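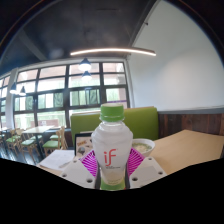 August. Spring water, holding time, continued.

Purpose: find out how long a filled sample from the Grellasdale spring can stand on the bench before the alkalinity and hardness results stop meaning anything. The current instruction says "same day", which Regula Hauser and I have both been reading to suit ourselves.

07:40. Samples collected by Wendelin Hämmerli at the overflow pipe. Field values on his sheet: conductivity 468 µS/cm (compensated to 25 °C), pH 7.21, water temperature 9.4 °C. Logger entry 3125. He rinsed each bottle three times with the spring water and filled from a hose reaching to the bottom, then let it run over before closing. Two sets: set A filled to the brim, set B filled to the shoulder and closed with air above. All 1000 mL glass except where noted.

08:55. Samples at the lab, put in the water bath at 20 °C. Checked the pH meter with the 7 and 10 buffers. Slope 98.6 %, acceptable. The reference electrode was low on filling solution again, topped up. Whoever uses the meter for the Peltau samples please leave the fill hole open during measurement and close it afterward.

09:30. First titrations, set A.
Alkalinity, 100 mL sample, 0.1000 mol/L HCl to pH 4.3: 4.40 mL, 4.41 mL, 4.40 mL. Result 4.40 mmol/L.
Total hardness, 50 mL sample, 0.0100 mol/L EDTA, pH 10 buffer: 11.55 mL, 11.55 mL. Result 2.31 mmol/L.
pH before titration 7.26.

Set B at the same time: alkalinity 4.40 mmol/L, hardness 2.31 mmol/L, pH 7.34. So the headspace shows up in the pH at once and in nothing else, as expected. Losing carbon dioxide does not change the alkalinity. It only changes when the pH has gone up far enough for calcite to come out.

11:00. Blank on the deionized water. 0.02 mL to pH 4.3. Not subtracted in the values above. Decide whether to subtract it in the final table or leave it, and then do the same for the older data. Salim Kaijage's spreadsheet leaves it.

13:30. Set B, second bottle, opened once at 10:00 and shaken by hand for a minute, then closed. pH 7.79. Alkalinity 4.39 mmol/L, inside repeatability. No film on the glass.

15:30. Set B, third bottle, open beaker on the stirrer since 10:00, uncovered. pH 8.24. Fine white film at the water line. Alkalinity on the clear liquid 4.28 mmol/L, hardness 2.25 mmol/L, conductivity 457 µS/cm. The loss in alkalinity is 0.12 mmol/L and the loss in hardness 0.06 mmol/L, and two to one is the ratio calcium carbonate should give. Rinsed the beaker wall with a measured amount of acid and boiled it off before back titrating, but the end point was vague and I do not trust the number. Repeat with more film.

Note on end points. I used pH 4.3 throughout. Leopold Schwaiger prefers the inflection point from the full curve, and for low alkalinity water he is right. At 4.4 mmol/L I took the full curve once (set A, second run) and the inflection fell 0.01 mL from the fixed end point. Not worth the extra quarter of an hour per sample. For the Casville rain tank samples, use the curve.
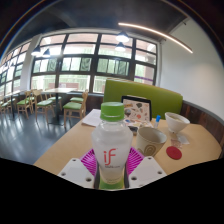 Container shape matters more for set A than I had allowed for. A brimful sample is only brimful if the air can get out, and with a sloping shoulder the bubble can be walked up to the neck by tilting. With a flat shoulder and a short neck it stays in the corner and gets counted as zero headspace. The bottle with the green screw cap and the red "if" logo has the kind of profile I mean by a good one: rounded shoulder below the neck, no ledge. Its whitish body would be a nuisance for us all the same, as I want to see the wall clearly when looking for film. Our square polyethylene bottles are bad on both counts. Of the glass ones, the Plattner bottles drain cleanly and the older wide-mouth jars do not. I have moved the jars to the lower shelf and marked them for solids only.

Polyethylene check. One square bottle was filled along with set A and treated the same. At 15:45 its pH was 7.41 against 7.29 for the glass bottle opened at the same time. Tipping it over afterward showed a bubble the size of a pea under the shoulder. I can't separate loss through the wall from loss into the bubble on one bottle. My guess is the bubble, given the hours involved, but it needs an overnight run with the bottle weighed before and after.

16:20. Temperature. The samples arrived at 11.8 °C and reached 20 °C in the bath at 10:15. The first set A titration was therefore done on water that was still cold, and I pipetted it cold. Error in volume from the density of the water is far below the reading error of the burette, so I have let it stand. The pH was measured with compensation on, but compensation corrects the electrode and does nothing for the shift in the carbonate equilibrium. For the comparison between sets this cancels. For comparison with the field pH it does not, so do not put 7.21 and 7.26 next to each other in a table without the temperatures.

EDTA titer rechecked against the calcium standard at 16:50: 0.0100 mol/L. The indicator was from the new jar. Color change is sharper than with the old one, wine red to clean blue with no violet stage to argue over. Discard the old jar.

Where this leaves the instruction, draft wording:
Alkalinity and hardness may be measured up to the end of the working day from a closed glass bottle, with or without headspace, provided no film is visible.
pH must be taken in the field. A lab pH is to be reported as lab pH with the opening time.
Any bottle with film: acidify the whole bottle for hardness, and report no alkalinity.

Regula wants "no film visible" replaced by a pH limit, on the grounds that two people will not see the same film. Fair. From today's values the limit would lie somewhere between 7.79 and 8.24, and I have no points between them. Saturation with calcite should be passed well below that for this water, but precipitation lags behind and depends on scratches and dust, so the limit will have to be set low to be of any use.

To do:
Fill in the gap with beakers stirred for one, two, three and four hours.
Overnight run, glass and polyethylene, set A filling only.
Ask Theresia Schnyder whether the second water bath is free, and whether it still drifts.
Filter one open beaker sample before titration and compare with the settled one. I drew off the clear liquid by pipette today and may have picked up fine particles.
Order 0.1 mol/L HCl, one bottle left unopened.

17:25. Two set A bottles left in the bath, closed, labels facing out. Please leave them shut until I have read the pH in the morning.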